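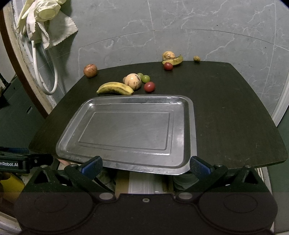 6 min read

How I set up and record a tray-and-fruit job with the Getano hire kit

I've had the Getano kit on hire since January and I keep getting the same messages about it, mostly from people who've opened the box, looked at the gripper, looked at the leaflet and gone to make a cup of tea. So I'm writing up how I do one whole job with it, start to finish, with my moans and my praise mixed in as we go. It's part guide and part review, sorry, I can't seem to do one without the other.

The job is a simple one. You've got a metal tray and a load of fruit on a table, and you use the gripper by hand to move the tray and put fruit on it, over and over, while the kit records. The recordings go up to Getano and they get used to train a robot arm. You're paid in credit against the hire, and that's the bit that got me interested!

What you need

The gripper and its bits, obviously. A table you can get right up to. A tray with a proper rim. Some fruit in different shapes and sizes. A phone with the Pal app on it, a charger, and a decent light that doesn't come from straight overhead (more on that in a minute, because it cost me an afternoon).

My tray is a plain silver metal one with rounded corners and a raised rim, and it's scuffed all over from use. I'd say don't go out and buy a shiny new one. The leaflet says "any tray" but I tried a glass one first and the fingers just skated along it. The rim is what gives the grip something to hang on to.

For fruit I use whatever's in: bananas, grapes, cherry tomatoes (yes, I'm calling them fruit, I've had the emails), a small apple, a walnut if there's one about. Keep it mixed. If you only put out apples your recordings will be all apples, and the checkers at Getano will send them back with a polite note. I've had the polite note.

Getting the gripper ready

Take it out of the foam and check the fingers first. On mine they're black with a blue insert on the inside face of each, and those blue inserts are the part that touches things. Give each one a push with your thumb. If it slides at all, take it off and seat it again. Mine came loose in the first week and I spent ages blaming the tomatoes.

Then look over the bolts on the finger linkage. You only want them snug. I did mine up far too tight, thinking I was being careful, and the fingers went stiff and jerky and you could see it in every recording from that day. Yolanda Marulanda on the support line talked me through slackening them off, and she was lovely about it, considering.

Squeeze and let go a good few times before you pair it. You're feeling for a smooth close with no click in the middle. Wipe the inserts with a barely damp cloth and let them dry properly.

Pairing is done in Pal. Hold the button, wait for the light, tap the name of your gripper when it comes up. If it doesn't come up, turn the phone's location on. I know, I don't see why either, but it works. Then the app asks you to open and close the fingers all the way so it can learn the range. Go slowly! If you rush this, everything afterwards is slightly off and you won't find out until the upload's been checked.

Laying out the table

I put the tray at the front of the table with its near edge poking out over the side a little. This is my own habit and I've never seen it in the leaflet, but it makes life so much easier. If the tray is flat on the table all the way round there's no room for a finger to get under the rim, and you end up scrabbling at it like a cat at a door. With a bit of overhang you can bring the fingers in at the front edge and get hold of it cleanly. Only a bit, mind. Too far and it'll tip when you drop an apple on the near side.

The fruit goes behind the tray, across the back half of the table. Don't line it up. I did neat rows for my first batch because I like things neat, and Wilmer Escobar, who checks for my region, asked me to please scatter it. So now there'll be a banana lying just behind one corner of the tray, a pair of grapes further along, a tomato a bit closer in, and then another little huddle right at the back against the wall. The huddles are useful, by the way. Picking up a tomato that's sitting in front of a banana is a different job from picking up one in the open, and they want both.

I leave the walnut out on its own near the edge. It's a pig to pick up and I like to get a few goes at it while my hand's fresh.

A dark tabletop helps a lot with a silver tray. Mine's very nearly black, so the rim shows up well. On my old pine table the whole thing was a pale blur on playback.

Do you need to clear the room? No. I did worry about this. There's a pair of yellow rubber gloves hanging on my wall, and a cloth, and a hose, and packaging on the floor under the table, and none of it has ever been a problem. Getano's line is that they want real rooms. What they don't want is people walking through, or post with your address on it left on the table.

Sorting the light

Metal trays shine, and that's the biggest nuisance of this particular job. Put the gripper where you'd start a take, look at the preview in Pal, and check the tray. A bit of shine along an edge is fine and I always have some. If there's a big white glare right across the middle, where the fruit's going to land, move the lamp. I've got mine off to the side and low down now. Drawing the curtains helped as well, though then I had to put them back every time someone wanted to see out.

Recording a take

Right, the actual doing.

Start with the gripper low and in front of the tray, fingers open, one either side of the bit of edge you're going for. Hold still and count a slow two in your head. Press record. Hold still again for a moment, then begin.

Move the tray first if your task card asks for it. Close on the rim, feel it bite, and slide it where it's meant to go. You're sliding it, so don't haul it up in the air. Let go fully before you back off, or you'll drag the tray with you (I still do this when I'm tired).

Then go for the fruit. Come down from above with the fingers wide, close gently, lift straight up, carry it over, lower it until it's touching the tray and only then open. Please don't drop things from a height. Grapes roll, tomatoes roll worse, and a take where the fruit ends up on the floor has to be marked as a miss.

Bananas want picking up round the middle, across the body. If you take one by the end it swings about and the fingers twist. Anything big and round needs the fingers opened right out and a steady approach, and if you nudge it and it rolls, stop, wait for it to settle, carry on. They're happy with that. A recovery is worth having, Wilmer tells me, so there's no need to bin it.

Finish by backing the gripper away to where you began, hold still, stop the recording. Mark it in Pal as done or missed. Be truthful about the misses, they do look.

Before the next one, shuffle the fruit and shift the tray a little. I forget this more than anything else.

How many to do in one go

My best day was 76 takes and I wouldn't do it again, my wrist was complaining until the middle of the week. Now I stop when I notice I'm gripping hard. The handle's a bit fat for my hand and that's a real mark against the kit. Nayeli Restrepo has bigger hands than me and thinks it's perfect, so do try one before you sign up if you can. They've got one you can hold at the Prurkcombe shop.

Uploading

Plug the gripper in first. Pal will let you start an upload on battery and then it'll cheerfully give up halfway. Put the phone on your home wifi, leave the app open, go and do something else. When it's finished you get a green tick and a batch number, and I write the number down on paper as the history page in the app is hopeless. You can't search it and it won't sort by date. I've asked.

If a batch sticks on "checking" for days, message support with the number. Rigoberto Quispe got one of mine moving again in the time it took me to find my glasses.

What I like and what I don't

The gripper itself is good. The fingers close evenly, the inserts hold a cherry tomato without squashing it, and nothing's broken. The support people are great, which I don't say often. The app is the weak spot by miles, and the leaflet wants rewriting by someone who's used the thing.

Buying outright is £2760 and I can't see why you would, unless you're a firm with a lot of tables. On hire, with the credit coming off each month, I'm happy to keep going. I did look at the Merer kit before this one and the gripper was lighter, but you had to commit to a full year and I wasn't having that.

Chi-keung Chuang asked under my last post whether you can eat the fruit afterwards. I wash the grapes and tomatoes and eat them. The bananas get bruised from all the handling, so those go in a cake.

Next one will be folding tea towels, if I ever get a take I'm pleased with.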